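The long-handled thing and the blue cup

Quick one because I have to be out the door by 8. Still on the small-stuff cleanup. June was supposed to be the whole house. It has been, so far, the utility closet.

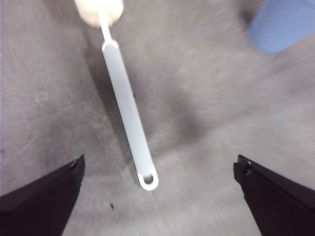
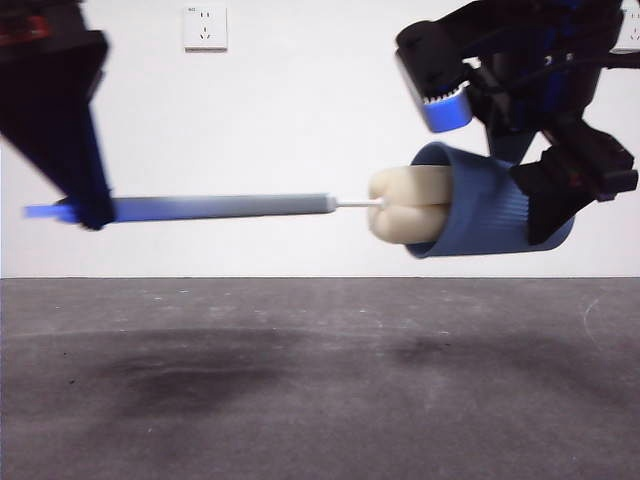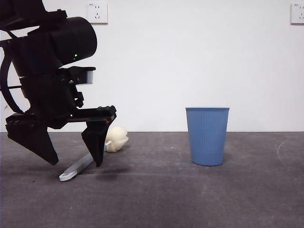 Fionnuala Ó Riain
Writes this blog, mostly before work

So. Long handles. I have a problem with anything on a long handle. Dusters, scrubbers, bottle brushes, the squeegee. Too tall for a drawer, too skinny to stand up alone, and they slide down behind whatever you lean them on. I lost one behind the dryer in the winter and only got it back when the hose came off.

Two ways to go, as far as I can tell. Hang it or cup it.

Hanging: good if there's a hole in the end of the handle, and the white one has one, a small oval one. I put up a row of Staltex hooks inside the closet door. Three stuck. One came down on Friday and took some paint with it, so now there's a bald patch the size of a quarter. The hooks that stayed are great though. You open the door and there's your stuff.

Cups: easier. No wall involved. Light blue plastic, ribbed sides, wider at the top, and it'll stand on the floor. My only rule with a cup is one long thing per cup. I tried three in one and the whole lot went over every time I reached for the dustpan. Also put something in the bottom if it's a light cup. I used a handful of gravel from the planter. Wash the gravel first, I didnt.

Head up or head down? My sister says up, so it dries. I say down, so I don't get a face full of bristles. We've had this conversation more than once. If it's going in head down then check the width before you buy anything, the rounded fat kind of head needs more room than you think. Bring the tape measure. I bought two narrow Ditero holders that fit nothing I own and they're pencil cups now.

The apartment is 800 square feet so a closet door is real storage for me. I know some of you have a mudroom. Please enjoy your mudroom.

Other things from this week, fast:

Rags. Down to one bag. Old T-shirts are in, towels with strings coming off are out.

Spray bottles with an inch left in them. Used up two, poured nothing together, please don't ever do that.

The Gallagher shelf is still in the box. It needs a drill bit I have to borrow.

My inbox, which somebody asked about in the comments: 1,573 unread. It was 3,000 at New Year so I'm counting that as cleaning too.

Next up is under the kitchen sink and I'm dreading it. There's a Tratier caddy in there that I haven't seen the bottom of since we moved in. If anyone has a good way to keep bags from breeding under there, leave a comment, I read them on the bus.

Ok, keys, going. Will fix the typos tonite.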